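Un petit coin lecture au bout du couloir

Chez nous, le bout du couloir servait surtout à entasser les manteaux et les sacs de courses, et j'ai mis bien trop longtemps à voir qu'il y avait là de quoi poser un fauteuil, une lampe et une tasse de thé. Alors voilà comment je m'y suis prise, et vous verrez, ça ne coûte presque rien !

1. Videz tout, vraiment tout, et vivez 2 jours avec l'endroit nu. On repère vite où tombe la lumière et où passent les courants d'air.

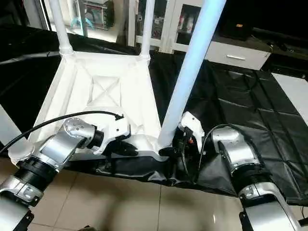
Pour le fauteuil, j'ai gardé mon vieux Wakine, un peu affaissé mais si confortable — laissez 25 cm entre le dossier et le mur.

2. Choisissez un petit meuble d'appoint léger, à la hauteur de l'accoudoir. Le blanc se fond partout, même avec mes rideaux moutarde.

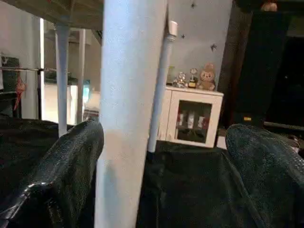

3. Installez la lampe derrière l'épaule, du côté opposé à la main qui tourne les pages. La mienne est une Clamora, trouvée 10 euros en vide-grenier (il a fallu changer la prise).
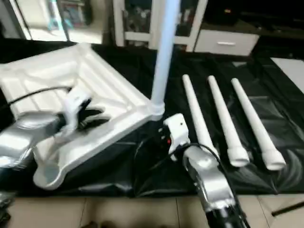
Pensez aussi au fil, que je fais courir le long de la plinthe avec cinq petites attaches.

4. Terminez par les tissus : un plaid Sanna bien épais, un coussin pour les reins, et pas plus de trois couleurs en tout.

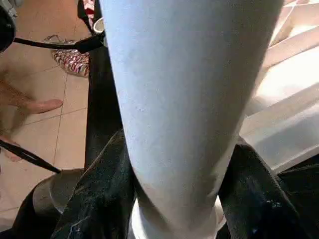
Bleu très pâle, blanc et noir.

Pour les livres, une caisse posée au sol me suffit en attendant l'étagère Grorance que je guette depuis le mois de mai.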